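How Does a Robot Know Where the Block Is?
A peek inside the software that helps a robot see, plan and move

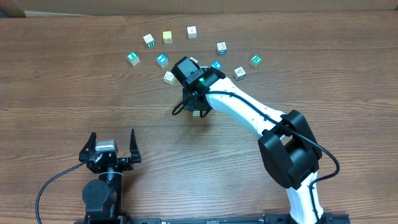
What is robot software?

It's the set of instructions that tells a robot what to pay attention to, what to do next and how to do it. A robot's motors are strong and quick, but a motor has no ideas of its own. The software has all the ideas!

Let's follow one small job from start to finish: picking up an alphabet block. You could do it while humming a song and thinking about lunch. For a robot arm with a gripper at the end, it's a big adventure, and the software splits it into parts.

Part one: seeing

A camera sends the computer a picture, and to the computer that picture is a giant grid of numbers. Each number says how bright or how colorful one tiny dot is. There is no block in there yet, only dots.

Finding the block is called perception (say it: per-SEP-shun). The software learns it from practice pictures. Benedikt Lüthi, who writes perception programs at a robot workshop called Stuvberg, trained his with 2,224 pictures of toy blocks. In every one, a person had drawn an outline around each block, as if to say "this bit, right here!" After enough of those, the program started finding blocks by itself in pictures it had never met before.

It still gets fooled. A shadow next to a block can look like part of the block. Wood on wood is tricky too, because a pale block and a brown table are both sort of the same color. And if the arm reaches in front of a block, part of the block disappears from the picture, so the software has to make a good guess about the rest.

Part two: planning

Now the robot knows where the block is. How should it get there?

Try this. Put a cup behind a cereal box and reach for it. Did you knock over the box? Probably not, because you made a plan without even noticing. Your hand went around.

The robot's planner does the same thing with math. Stuvberg's planner is named Wasetti, and it dreams up 40 different paths for the arm before anything moves. It throws out every path that would bump the table, bump another block or twist the arm into a pretzel. Then it picks the smoothest one that's left. All of that is over before you can finish a sneeze!

Part three: moving

The last part is called control. An arm has several joints, a bit like your shoulder, elbow and wrist, and they all have to turn together. The control software asks each joint, "Where are you now?" and compares the answer with the plan. A little too far? Turn back a touch. Not far enough? Keep going. It checks again and again, nearly 2,000 times while the arm makes one reach.

Thaddäus Reisinger works on this part, and his favorite bug made the gripper close 5 millimeters above the block. The arm looked very proud of itself, holding a nice big pinch of air. The seeing was fine and the planning was fine. He had typed one wrong number for the length of the gripper's fingers.

Be the robot!

You need a friend, a table and a few blocks. One of you is the arm and closes both eyes. The other is the software and can only say "left," "right," "forward," "back," "down," "up," "open" and "close." Pick up one block without touching the others.

Then swap. If you want it harder, the software has to give all its instructions first, before the arm moves at all — no fixing mistakes along the way. See how far you get!

Words to know

Perception: working out what is in a picture and where it is.
Planner: the software that chooses a path.
Control: the software that keeps the joints on that path.
Bug: a mistake in a program.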